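Last updated: November

Search reviews Search Clear

Huvora shallow tray, blue-gray, tested under houseplants

The Huvora is a shallow rectangular tray sold for desks, hallways and kitchen counters. I bought it for one purpose, which was to keep plant water off a wooden tabletop. It has now done that for six weeks, and the notes that follow cover that use only. I have not tried it as a serving tray or a paper tray.

Price and delivery

I paid $6 per tray and bought two, one for home and one for the office. Both arrived flat and unscratched. The color is paler than the web shop suggests. In evening light it reads as gray; near a window the blue comes through. If you need it to match something, order one first.

Spill capacity

The maker gives no volume, so I measured. With the tray on a leveled surface I poured in water from a graduated cylinder until it reached the rim, then repeated the test with the second tray. The usable figure, meaning the amount you can leave in there and still carry the tray to a sink at walking pace, came out at about 129 ml. For a small pot that is more than enough. A normal watering sends a few spoonfuls out of the bottom, and the tray takes that without any of it getting near the edge.

For a large pot it is not enough. Teodor Engström, who shares the office, stood a floor plant on his for a weekend after heavy watering and came back to a ring on the shelf. Use a deep saucer for anything of that size.

Flatness

Cheap trays often rock. I pressed each corner in turn on a flat reference surface and found no movement on the first tray and a slight tick at one corner on the second. The tick went away once a pot was in place. After six weeks under load, neither tray had bowed.

Surface and cleaning

The inside is smooth enough that a wet pot slides if you tilt the tray. Two stick-on felt dots under the pot fix this, though they stay damp and need replacing. Hard-water marks show up as dull white circles. Diluted vinegar left on for a few minutes removes them, and I saw no change in color afterward. Potting soil wipes off dry. Avoid the rough side of a sponge; I used it once in a corner and the fine scratches are still there.

The underside is a weaker point. It has no feet, so any water that gets beneath the tray stays there, held against the table. On oiled or waxed wood this matters. I lift mine at every watering and wipe underneath. Four adhesive bumpers would let air through, but they raise the tray and make the rocking on my second one worse.

Compared with the others I own

The Closelier tray is heavier, has a deeper lip and sits on rubber feet. It also costs several times as much and takes up more of the table. The Drusa saucer is round and fits closely under one pot, but it leaves no margin for the drips that run off leaves when you mist. The Huvora's rectangle catches most of those. 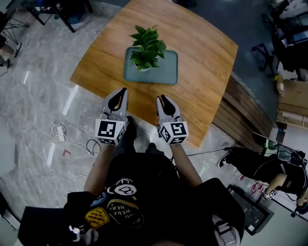

Munther Sayegh

With a small pot there is a fair amount of tray left over. My white pot holds a glossy-leaved plant that stays compact, and the pale blue-gray suits both it and the orange-brown of the table. A second pot of the same size would be possible on paper, but the leaves would touch, and turning either plant toward the light would become awkward.

Carrying is acceptable with one pot on board. The rim gives your fingers something to hold, but only just, and I would not lift the tray one-handed with water in it.

Rating

89 out of 100 for small pots. Points lost for the bare underside and the missing capacity figure. I would buy it again at this price, and would pay a little more for a version with feet.

Corrections to measurements are welcome by email.

Contact | Copyright Munther Sayegh | Back to top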